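Notes from the allotments

Well, what a month it has been down at Piseo Lane! After all that rain in September we had rather given up on the squashes, but October has been kind and I don't think I have ever carried so many up the path to the shed (my knees are still complaining). Vaida Mockus had the heaviest on the scales, a great knobbly thing that she swears got nothing but comfrey tea and the odd kind word, and she has promised to save seed for anyone who asks her nicely.

The harvest lunch was as jolly as ever. Charalambos Manolakis brought his mother's bean stew, which went in minutes, so do please be quick next year if you missed out. The plant stall and raffle together raised £1,218, and that will go towards the new water butts and, if there is anything left over, a proper bolt for the bottom gate.

A few bits and pieces while I have you. The bonfire heap is full, so please take your prunings home until it has been dealt with. Onion sets and broad beans have come in from Papadakis and are in the shed in paper bags with your names on, apart from 9 bags of garlic which are spare and going for a pound each. Plot holders by the Lotus Road hedge, the ivy is creeping over again and could do with an hour or two from all of you before the frosts. And if you have borrowed the long-handled loppers, I would dearly love to see them back, as I have a plum tree that is getting quite out of hand.

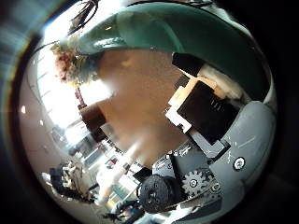 Green cap and curls in the bright light.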